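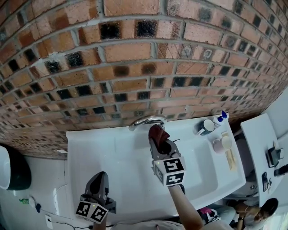 Hand-held grippers at the sink — build gallery

Troveo is a pair of hand-held grippers made in a shared workshop in Navarrete. Work started in November and this page was put up on January 8, 2019. The grippers are used to record everyday jobs, so that an arm can be taught the same movements later on. Total spend to date is 695 euros for the pair, not counting the printer or the time.

At the basin

The gripper over the basin has hold of a dark red cloth, close to the tap. Cloth is harder work than mugs. It folds away from the fingers, and a thin edge can slip out if the jaws meet at a slight angle. The dark grey fingers are the fourth version. The first three were too stiff and were cut up for test pieces.

Each gripper carries a white cube with black square markers. The cube gives the tracking software its position, so it has to be glued dead square to the mount. Ours are checked against a steel rule before every session. The small green light is on the cube itself, where it can be seen while working.

Close up

The body is a broad, flat plate with an opening in the middle, and the gripping parts are seen through it. The opening was widened twice in the drawings. It is now as large as it can be without the plate flexing.

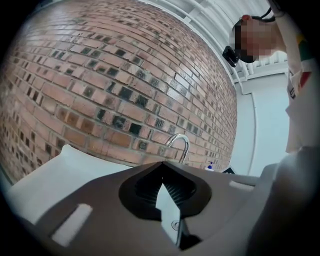 The plate takes 129 minutes to print and the jaw parts another 174. We use Zavero filament in dark grey for the body, mainly for its matte finish — a glossy plate threw reflections back into the lens and spoiled the tracking. The screws are ordinary ones from the Tirard parts drawer and can be changed with one driver.

So far there are 2278 recordings on the drive, most of them short. Still to do: a softer grip for the handle, a better way of fixing the cable, and a second set of fingers for small bottles. The drawings will go up when the handle is finished.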